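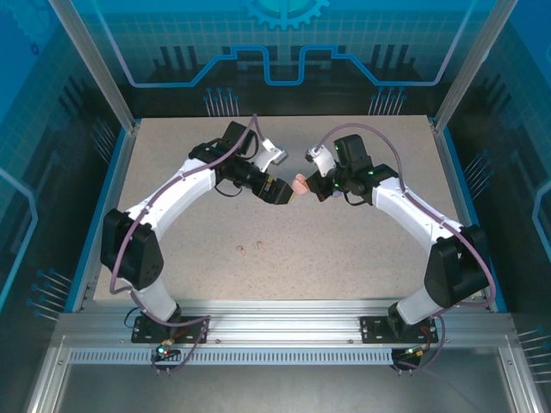
Page 2 of 12

About Trurnden Football Club

Trurnden Football Club is a members' club providing organised association football for men, women, boys and girls in the town of Trurnden and the villages on either side of the river. The club has 343 registered playing members and enters 27 teams in league competition, from the under-sevens to the two senior sides. It is affiliated to its county association and is governed by a written constitution, a copy of which may be inspected at the clubhouse during opening hours.

Our history

The club was formed by the merger of two older sides, Trurnden Town and Halero Athletic, which had shared a ground for many years and had often drawn on the same families for their players. The merged club kept the Trurnden name and the green and white halves of Halero. The Halero name survives in the Halero Stand, the covered terrace on the north side of the main pitch, and in the Halero Shield, which is awarded each May to the junior team with the best disciplinary record.

Women's football was introduced as a single evening training group. It now has its own section within the club, with a senior side and a full set of girls' teams, and it is represented on the Board by a director with equal voting rights.

Our ground

Home matches are played at Nullalden Road, which the club holds on a long lease. The site has a main pitch with floodlights, two grass training pitches, a fenced small-sided area and a clubhouse with four changing rooms. The main pitch is reserved for first-team fixtures, cup ties and the finals of the junior competitions. Training on the main pitch is not permitted at any time without the written agreement of the Ground Manager.

Visiting clubs are asked to arrive no later than one hour before kick-off. Coaches should use the lower entrance, as the upper entrance has a height barrier. Supporters are admitted from 1.30 pm for afternoon fixtures.

How the club is run

The club is managed by a Board of Directors elected by the members at the Annual General Meeting. The Chairman is Thongchai Rungrueang, who first joined the club as a parent helper with the under-nines and later served as Fixtures Secretary. The Board meets monthly during the season. Minutes are placed on the clubhouse noticeboard once they have been approved.

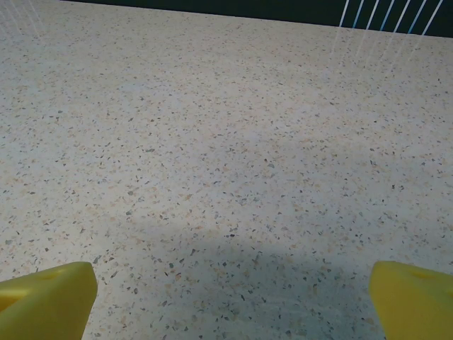 Day-to-day football matters are the responsibility of the Director of Football, who appoints the managers of the senior sides and approves all coaching appointments in the junior section. Team selection is a matter for the manager concerned. The Board does not hear representations from parents or players on selection, and any such letter will be passed to the manager without comment.

Player development

The junior section follows a single coaching programme, set out in the Trurnden Coaching Handbook and reviewed at the close of each season. Up to the age of 12, every registered player in a match-day squad is given at least half of the available playing time. From the under-thirteens upwards, managers may select on merit, although they are expected to use the whole squad over the course of a season.

Players who show particular promise may be invited to train with an older age group. Where a professional club makes an approach for a junior player, it must do so in writing to the Director of Football, and the player's parents or guardians will be informed on the same day. Senior players may leave on loan subject to the terms of their registration and the consent of both clubs.

The Ng Fund

The Ng Fund was set up by a gift from the Ng family, who ran the hardware shop opposite the ground and supported the club over several decades. It meets the cost of boots, subscriptions and travel for junior players whose families would otherwise find these difficult to afford. Applications are made in confidence to the Welfare Officer and may be submitted at any point in the season. Names of those assisted are not disclosed to coaches or to the Board.

Conduct and welfare

All coaches and team helpers hold a current background check and have completed the required safeguarding course. Members, parents and spectators are bound by the Code of Conduct, which is issued with the annual registration form. Dissent towards match officials, in particular those officiating at junior fixtures, is treated as a serious breach and may lead to exclusion from the ground.

Contacting the club

General enquiries should be addressed to the Club Secretary at the Nullalden Road clubhouse. Enquiries about junior registration are dealt with by the Registrations Officer, and places in each age group are offered in the order in which completed forms are received.

Next page: Teams and Fixtures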